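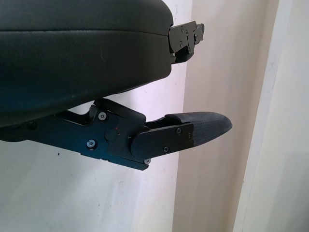

Anthorpe, back room. Pale wall.

Anthorpe back room: wall gallery
Posted Sep 27, 2023

The back room at Anthorpe is used for sorting and packing household goods before they go into storage. It was repainted in September, and this page records the wall color and the work behind it. The Wumisach and Hirkik rooms have their own pages and are not covered.

Color
A single pale shade was specified for all four walls. The old color was a mid green that threw a cast on anything light placed near it, and white linens were regularly sorted into the wrong pile. Small dark parts were also hard to pick out against it.

Preparation
Shelves came off first and the screw holes were filled. Filler was left overnight, then sanded flush. The wall was washed with sugar soap, rinsed and left until the next day. One patch near the door needed a second fill -- the original plug had been set too deep.

Paint
One coat of primer, two coats of Zawadzka interior matte. Recommended gap between coats is 3 hours; we left longer on the north side, where the air moves less. Total used was nearly 20 liters, including touch-ups. The remainder is in the cupboard under the stairs, lid marked with the room name.

Shelving
Shelves go back at their old heights, except the lowest, which moves up to clear the larger crates. Bracket spacing is unchanged. Maximum shelf load is 28 kg, spread evenly. Heavy boxes stay on the floor.

Care
Matte paint marks easily. Wipe with a damp cloth and no cleaner, working from the bottom up. Do not use tape on the walls -- labels go on the shelf edge or on the box itself. Scuffs that do not wipe off should be left for the next touch-up round.

Next in this series: Hirkik, front room, floor and skirting.

Back to gallery index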